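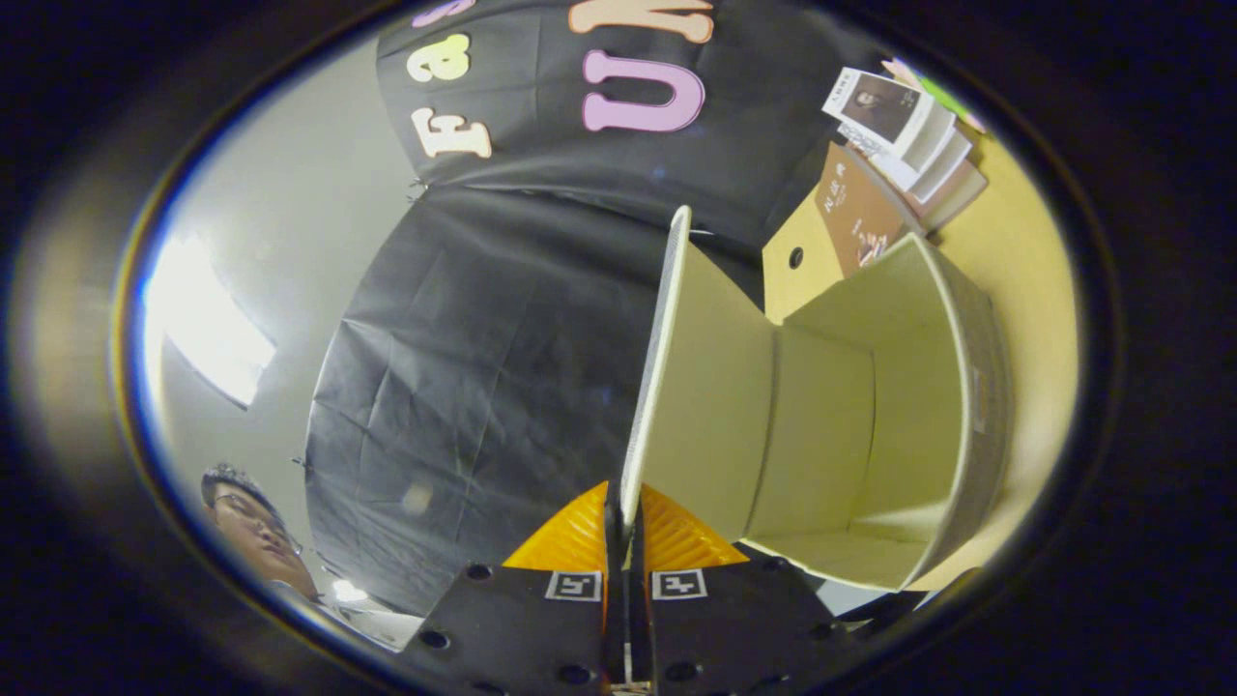
ロボットに箱の開け方を教えるのに、プログラムを書ける必要はありますか。

必要ありません。人が手持ちのグリッパーを握って、自分の手の代わりに箱を開けてみせると、その動きが記録されて、あとからロボットの学習に使われます。

というわけで、Rudiaの手持ちグリッパー体験会に行ってきました! 商店街の外れにある小さな作業場で、6月から始まった催しです。ロボットに動作を教えると聞くと、白衣の人が難しい画面をにらんでいる姿を想像していたんですが、入ってみたら机と箱と本、それに手で握る道具が並んでいるだけの、わりと普通の工作室でした(スリッパに履き替えるところまで含めて、子どものころ通った絵の教室みたい)。

この体験会を開いているのはRudiaという会社で、小さなお店や倉庫向けに、荷物の開封や詰め替えを手伝うロボットを作っています。ロボット本体の名前はRavus。今回わたしたちが触ったのは本体ではなく、動きを教えるための道具のほうで、こちらはSevowと呼ばれていました。読み方は「セヴォー」だそうです。わたしは最後まで「セボウ」と言っていましたが、直されることもなく通じました。

Sevowは片手で握って使います。先には黒くて平たい指が二本ついていて、レバーを引くと閉じ、緩めると開く。指には小さな丸い穴がいくつもあいていて、上の端のほうには白黒の四角いマーカーがついています。これはカメラが指の位置を見るための目印で、どれくらい開いているか、どれくらい閉じているかを、このマーカーから読み取っているとのこと。カメラは手元に固定されていて、かなり広い範囲が丸く映ります。箱だけではなく、後ろの本の山も、壁の飾りも、たまに自分の顔も入ってしまう。最初に確認用の画面を見せてもらったとき、自分の鼻が端っこに大きく映っていて声が出ました。

さて、課題は厚紙の箱です。ふたをつまむ、持ち上げる、開いた状態で机に置く。それだけ。それだけなのに、これが思った以上に難しいんです!

普段は指先で感じていることが、道具を一本はさむだけでぼやけてしまうんですね。ふたの縁にグリッパーの先を寄せて、よし、と思ってレバーを引くと、隣の側面まで一緒につまんでいる。少し角度を変えてやり直すと、今度は浅くて滑る。三度目でやっと縁だけをはさめて、そろそろと持ち上げて、ふたが立ったときのうれしさといったら。隣の机の親子が拍手してくれました(その直後にその子は一回で成功していました)。

係の人に教わったこつは、手首を止めて肘から動かすこと。手首でひねるとカメラの映像が大きく揺れてしまい、あとで学習に使いにくくなるんだそうです。あと、つかむ前にちょっとだけ止まる。人間ならなんとなく流れでやってしまうところを、「ここをつかみますよ」と見せるつもりで区切るのがよいらしい。人に料理を教えるときも、鍋の前で一回手を止めて見せたりしますよね。あの感覚に近いなと思いました。

失敗した動作はどうするのかも聞いてみました。箱を落としたり、途中でやめたりした分は、いったん印をつけて分けておきます。ただ、つまみ損ねてから自分で直した分は捨てないそうです。ロボットだってつまみ損ねるわけで、そこからどう立て直すかの見本は貴重なんですって。わたしの記録はほとんどがその「立て直し」だったので、ちょっと胸を張って帰ってきました。

この日の参加者は14人。ひとりずつ机をもらって、途中の休憩をのぞいて52分、ひたすら箱を開けました。終わったときに前の画面に出た合計は296回。Rudiaによると、体験会を始めてからの合計はこれで635回になったそうです。多いのか少ないのか見当がつかなくて尋ねたら、箱の種類がもっと欲しい、という答えでした。同じ箱ばかり開けていると、その箱だけ上手なロボットになってしまう。だから次の回からは、家にある空き箱の持ち込みも歓迎とのことです。お菓子の箱、靴の箱、なんでもいいけれど、宛名のラベルははがしてきてほしいそうですよ。

背景も毎回変えているという話がおもしろかったです。机の上に本を積んだり、後ろに布を下げて文字の切り抜きを貼ったり。わたしはてっきり飾りつけだと思っていました。実際のお店の棚や作業台は片づいた日ばかりではないので、にぎやかな場所でも箱を見つけられるように、いろいろな景色の中で記録するんだそうです。わが家の台所なんか、きっと最高の教材になるはず。

後半は、もうひとつの教え方も少しだけ試せました。こちらは遠隔操作です。部屋の奥に置かれたRavusの腕を、離れた席から手元の操縦桿で動かします。使う装置はBasseyといって、わたしが手を前に出すと、ちょっと遅れて腕も前に出る。この「ちょっと」が曲者で、行きすぎたと思って戻すと、今度は戻りすぎる。しばらく腕が箱の上でおじぎを繰り返していました。順番待ちの人たちが静かに見守ってくれるのがまた恥ずかしい!

触り比べた感想を言うと、わたしはSevowのほうが断然好きです。箱の重みが自分の手に来るので、今つかめているな、というのが分かる。Basseyだと目だけが頼りになります。ただ係の人の話では、遠隔操作にもいいところがあって、ロボットの腕そのものを動かすから、腕が届かない姿勢や無理な角度がその場で分かるんだそうです。手持ちだと人間は平気で体をよじってしまうので、あとで見たらロボットには真似できない動きだった、ということもあるとか。心当たりがありすぎます。箱の裏側をつかもうとして、椅子から半分立ち上がって回り込んでいましたから。

気になったので、映像の扱いについても書いておきますね。広く映るカメラなので、参加者の顔や服が入ることがあります。受付で最初に同意書をもらい、顔が映った部分はぼかしてから学習に回すという説明がありました。ぼかしが嫌な人は、その回の記録を丸ごと消してもらうこともできます。帰りがけに申し出ても大丈夫とのことで、わたしの隣の席の人はひとつだけ消してもらっていました。手続きは画面で番号を選ぶだけだったので、すぐに済んでいましたよ。

それで、肝心のRavusは箱を開けられるようになったのか。ここはまだ途中だそうです。最後に前回までの記録で学習した腕を動かして見せてくれて、一回目はふたの手前で指を閉じてしまい、空振り。会場から「ああー」と声が出ました。二回目は縁をはさんで、ゆっくり、ほんとうにゆっくりふたを起こしました。つかむ前に一瞬止まるんです、これが。さっき教わったのと同じ止まり方で、どこかの回の誰かの癖がそのまま残っているんだなと思ったら、なんだか親しみがわいてしまいました。

この日の記録が加わった腕は、来月の体験会でお披露目の予定です。うまくいけば、そのあと近くの文具店の裏方で、届いた箱の開封を試すところまで進めたいとのこと。お店の人は、まず軽いノートの箱からお願いしたいと話しているそうで、カッターを使う作業は引き続き人がやります。

参加は無料で、道具も貸してもらえます。小学生は大人と一緒なら参加できて、レバーの硬さは子どもの手に合わせて調整してくれました。握りっぱなしだと手のひらがけっこう疲れるので、途中で左右を替えるのがおすすめです(わたしは右だけで通して、帰りに自販機のペットボトルが開けられませんでした)。申し込みは作業場の入口にある用紙に書くか、当日の受付で。午後の回は早めに埋まるそうなので、ゆっくり触りたい人は午前10時の回が狙い目です。

わたしは次回、うちの紅茶の箱を持っていくつもりです。ふたが固くて、毎朝ちょっといらいらしているやつを。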